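The trouble with "two servings per container"

I have a bag of pretzels in my kitchen that says it holds 8 servings. I have never met the household this bag was meant for. I suspect it was drawn up by someone at Emwood who eats a handful at four o'clock and then closes the bag.

Every few years we are told that clearer labels will fix how we eat. Bigger type, a bolder calorie line, a column for the whole package beside the column for one serving. I'm in favor of big type, my eyes being what they are. What I doubt is the story that goes with it, in which a shopper stands in the aisle, reads 800 on the back of a frozen dinner and puts it down.

I don't shop like that, and I write about food for part of my living. I shop tired. I buy what I bought last time unless it's out or the price has jumped.

Supporters like to bring up the Niskanen survey, where 1,163 shoppers were asked if they read labels and most said they did. Well, sure. Ask me if I floss. A survey of what people say at a folding table outside a supermarket is a survey of manners. The follow-up in June looked at receipts from 50 of the same households, and the write-up gets very quiet about what it found – two paragraphs and a chart with no scale.

Then there is the single-serve pack, the industry's favorite answer. Can't stop at one portion? Buy them wrapped one at a time. Rudberg now sells its crackers this way, at nearly double the price by weight, and calls it a wellness line. You pay extra for less food and more plastic, and the box still sits on the counter with the rest of the packs in it.
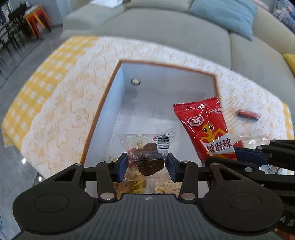
Soon-im Ma wrote to me after my last column to say that the small packs were the only thing that worked for her, that opening a second one felt like a decision in a way that reaching back into a bag never did, and that I should try it for a month before being so sure of myself.

Fair enough. I tried it for two weeks with the Teda almonds and ate them in pairs. Maybe she has more sense than I do. But her case is about the wrapper, and the label could have been blank. If packaging changes what some people eat, let's test that, with receipts, and leave the back panel alone for a while.

Related
Who decides what "family size" means?
The wellness aisle keeps getting longer
Store brands and the shrinking box

Contact us | Copyright, all rights reserved | Back to top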